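Schwarzen Hochglanzlack aufpolieren — Kurzanleitung

Weil schon wieder drei Mails dazu kamen. Gilt für Klavierlack, Lautsprecher, Möbelfronten, lackierte Kunststoffgehäuse. Nicht für Folie! Folie wird matt und bleibt matt.

Was man braucht:
2 Mikrofasertücher, kurzflorig, neu oder ohne Weichspüler gewaschen
weicher Pinsel
destilliertes Wasser, Tropfen Spülmittel
Feinpolitur (ich nehme Sirix, jede andere silikonfreie geht auch)
Handpolierschwamm, weich
Taschenlampe

Erst entstauben. Pinsel, ohne Druck, von oben nach unten. Wer hier gleich mit dem Tuch drübergeht, zieht sich die nächsten Kratzer rein. Die Kanten und Fugen nicht vergessen, da sitzt der grobe Dreck.

Dann feucht abwischen. Tuch gut auswringen, gerade Bahnen, nicht kreisen. Zweites Tuch zum trocknen. Fettfinger gehen damit meistens schon weg, Kleberreste nicht. Für Kleber etwas Reinigungsbenzin, vorher an verdeckter Stelle testen. Kein Glasreiniger, kein Alkohol, keine Küchenrolle.

Jetzt Raumlicht aus und mit der Taschenlampe flach über den Lack leuchten. Feine Spinnweben im Lichtfleck sind Waschkratzer, die kriegt man raus. Wo der Fingernagel hängenbleibt, hilft Politur nicht mehr. Stellen mit Malerkrepp daneben markieren, sonst sucht man sie nachher wieder.

Polieren: erbsengroßer Klecks auf den Schwamm, Feld von 20 mal 20 cm. Kreuzgang, also erst längs, dann quer. Mittlerer Druck, zum Schluss fast keiner. 6 Durchgänge reichen normal. Rest abnehmen, bevor er antrocknet. Lampe wieder drauf, schauen, eventuell nochmal. An Kanten nur ganz leicht, da ist der Lack dünn und schnell durch.

Maschine? Geht, aber nicht beim ersten Mal. Hakim Saragih hat mir geschrieben, dass er mit dem Akkupolierer auf höchster Stufe einen Hologrammschleier reinbekommen hat — klar, zu schnell und zu wenig Politur. Kleinste Stufe, Gerät nie stehen lassen.

Versiegelung kann man machen, muss man nicht. Dünn, ablüften lassen, auswischen. Danach einen Tag nichts draufstelen.

Für zwischendurch langt der Pinsel, einmal die Woche. Fragen bitte in die Kommentare und nicht per Mail, ich komm sonst nicht hinterher.

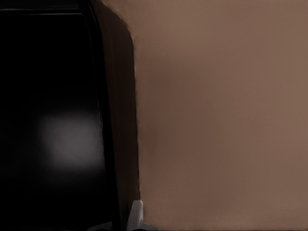
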